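Residence Diary, Charpentier House
July 2018

The house opened its doors to readers at the usual hour. The morning was given to the annual review of the map collection, which had been postponed in February when the heating in the east room failed. The review covers the printed sheets only. The bound atlases are examined under a separate schedule and were left on their shelves.

The collection stands at 356 sheets. All were accounted for, although 5 had been returned to the wrong drawers after the spring display and were found among the railroad plans. Drawer labels on that side of the room are faded and will be replaced before the fall. The clerk has been asked to use the larger type.

The condition of the sheets is fair. Those in the lower drawers show more browning at the edges than was recorded last year, and two of the harbor charts have opened along old folds. They were placed in clean folders and set aside for repair. The large survey of the river parishes – the sheet most often requested – has a new tear at the top margin. Readers will be offered the copy until further notice.

A letter was received from Joten regarding the humidity readings. The firm confirms that the meter in the east room was reading low and recommends that 60 percent be treated as the upper limit during the summer months. The reading at noon was within this limit. By late afternoon, after heavy rain, it had passed it, and the windows on the garden side were closed for the night. 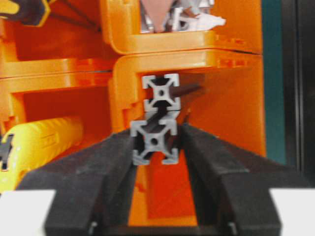

The matter of the Fasis donation remains open. The donor's family wishes the maps to be kept together under the family name, and the house has no objection to the name. The difficulty is one of space. The maps are mounted on linen and rolled, and no drawer in the building is long enough to hold them flat. A reply was drafted proposing that they be stored on the upper shelves in archival tubes, with a card in the main catalog. It will be sent after the director has read it.

In the afternoon 10 visitors attended the talk on early county boundaries. The talk ran longer than planned, and the reading room was kept open to allow for questions. One visitor brought a folded road map printed by Torkon and asked whether it had value. The house does not give valuations, and this was explained. The map is a pleasant one, with a small drawing of a ferry in the corner – the ferry stopped running long before the present bridge was built.

The lamp at the second table flickers again. A new bulb was fitted and made no difference. The table was closed to readers.

The rain continued into the evening. The gutter over the side entrance overflowed, and the mat was brought inside. Tomorrow the review moves to the town plans, beginning with the top drawer.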